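How to Join Gray Pipe for a Small Plant Frame

Last updated: 29th April

I built my first Flinordale frame on the balcony floor, and it was leaning to one side already in July. The pipes were good. My joints were not straight. In this page I explain how I join the pieces now, on a table, before I carry anything outside.

What you need

Straight pieces of pipe, cut to length
Straight connectors and elbows of the same size
Fine sandpaper
A dry cloth
A pencil and a ruler

My parts come from Gatchalian and the elbow has number 2331 in their list. Other makes are also possible, but please do not mix two makes in one frame. The sizes can have the same name and still the fit is different.

Step 1. Clean the ends

After cutting, the end of the pipe has small burrs, inside and outside. Take them away with the sandpaper, going around the edge with light pressure. Then wipe the dust with the cloth. Look also inside the connector.

Step 2. Mark the depth

Put the ruler into the connector and measure how deep it goes until the stop. Make a pencil mark at the same distance on each pipe. When the joint is closed, the mark must be just at the edge of the connector. If you still see a gap of 3 mm, the pipe is not fully in.

Step 3. Line up the straight pieces

Hold both pieces low over the table, with the ends facing each other. Before you push, stop for a moment and look from above and then from the side. The two pieces should make one line. It is easier to correct the angle while the ends are still apart.

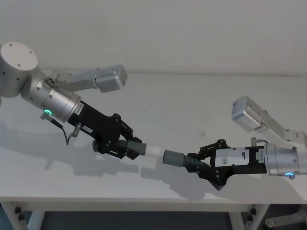 Two gray tubes facing each other, with a small gap between the ends.

Now bring them together slowly. Push along the pipe, and turn it a little if it feels tight. Do not use a hammer, I have split one connector in this way.

Step 4. Add the elbows

Each frame has 4 elbows at the top. An elbow is more difficult than a straight joint, as it can turn and then the next pipe goes in the wrong direction. Hold the elbow close to the bend and look into the open end first. This end must point where the next pipe will come from. Push the other end onto the pipe until the pencil mark, then lay the piece flat on the table. If the open end looks up or down, turn it back before you continue.

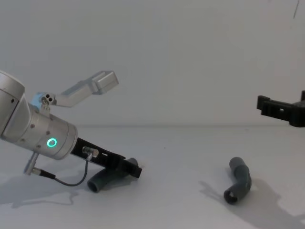
Check the frame before gluing

Put the whole frame together dry and stand it on the floor. Press gently on each corner. If it rocks, one elbow is turned too much, and usually it is the last one you made. Glue only when it stands still, one joint at a time, and leave it overnight before hanging any plants.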